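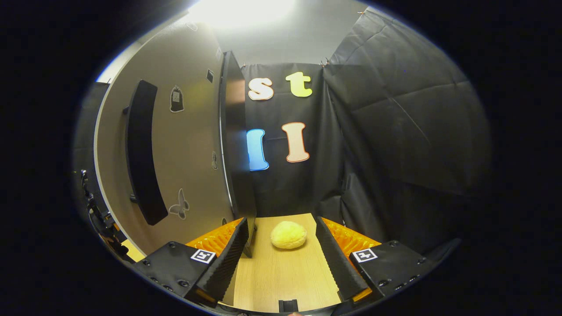

Pince ouverte au-dessus de la table en bois clair.

Carnet d'atelier, 18 juin 2023

Repris l'écriture du carnet après un trou de plusieurs semaines. Sorcha Scanlon m'avait demandé de noter aussi comment ça va, pas seulement les essais de reliure et les temps de séchage. Je l'ai fait deux fois en mars et puis j'ai arrêté. Je recommence aujourd'hui, sans relire ce que j'avais mis.

Sommeil : mauvais. Réveil à 3 h, plus rien ensuite. Je suis arrivé avant tout le monde et j'ai ouvert les fenêtres côté cour. J'étais content d'avoir la pièce pour moi. Quand les autres sont entrés, j'ai senti mes épaules remonter d'un coup. J'ai dit bonjour, j'ai demandé des nouvelles du déménagement de Conneely, j'ai ri au bon endroit. Au bout d'une heure j'étais aussi fatigué qu'en fin de journée.

Matin : suite de la commande Urwood. 78 cahiers à coudre, 30 faits à midi. La couture me calme, comme d'habitude. Tant que les mains sont prises, la tête suit. Fil un peu trop ciré sur la dernière bobine, il accroche au passage de l'aiguille. À signaler avant de recommander chez Flestska.

Vers 11 h, remarque sur le dos du premier prototype Kistari : trop serré, le livre s'ouvre mal à plat. La remarque était juste et dite gentiment. J'ai répondu que j'allais reprendre. Ensuite je suis resté un bon moment devant l'évier à me laver les mains, avec la gorge nouée, à me répéter que je n'aurais jamais dû accepter ce travail. Pour un dos trop serré. Je le note parce que Sorcha insiste là-dessus : écrire le fait, puis la phrase qui m'est venue, les deux séparément.

Le fait : un dos à refaire, 15 minutes de travail.
La phrase : « Ils vont finir par voir que je ne sais rien faire. »

Posées l'une sous l'autre, elles n'ont pas la même taille. Ça n'enlève pas la gorge nouée, mais j'ai pu retourner à la table.

Midi : mangé dehors, seul, sur les marches. D'habitude j'invente une course à faire. Cette fois j'ai juste dit que je préférais être tranquille. Personne n'a relevé. J'avais préparé trois explications et aucune n'a servi.

Après-midi : dos du prototype décollé à la colle d'amidon tiède, nettoyé, mousseline recoupée un peu plus large. Sous presse avec peu de serrage. Ne pas y toucher avant demain, même pour vérifier (c'est pour moi que je l'écris). Continué les cahiers ensuite, plus lentement. Deux points sautés sur le même cahier, décousu et repris.

En rangeant, Sorcha m'a demandé si ça allait. J'ai commencé par dire oui. Puis j'ai dit que non, pas trop, que c'était lourd depuis un moment. Elle a hoché la tête et elle a continué à trier les plioirs avec moi. Elle n'a pas cherché à me remonter le moral et ça m'a arrangé. Elle a dit que le groupe de parole reprenait en septembre et que la liste était ouverte. Je n'ai pas répondu. Je garde l'information ici.

Niveau d'énergie le soir : bas, mais moins bas qu'à midi.

À faire :
- vérifier le dos Kistari, ouverture à plat
- finir les cahiers Urwood
- question du fil à Flestska
- rappeler le médecin, j'ai déjà repoussé deux fois
- écrire ici demain, même trois lignes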